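Daloswood Student Robotics Club: Members' Forum
Topic: Gripper exercise, printed cloth

Proltholm_Secretary
4/20/24
Members are asked to comment on keeping the landscape cloth for the Drakville entry.

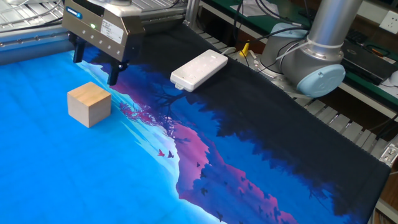
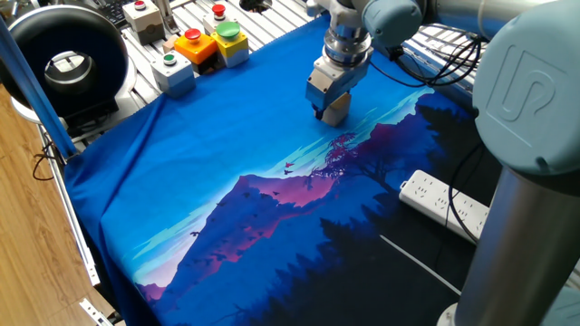
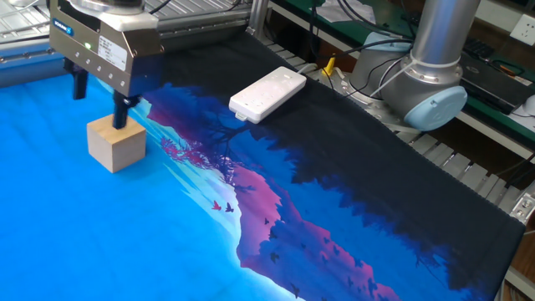 The arm and gripper over the cloth, from the club's current exercise.

arruda16
Which part of the exercise must a team complete first?

Proltholm_Secretary
The written grip plan, submitted before any program is loaded.

bench157
I do not support keeping the cloth. Rule 7 calls for a plain surface.

arruda16
With respect, Rule 7 applies to the final only. The pattern should stay for practice.

bench157
The final is what we are practising for. I ask that my objection be recorded.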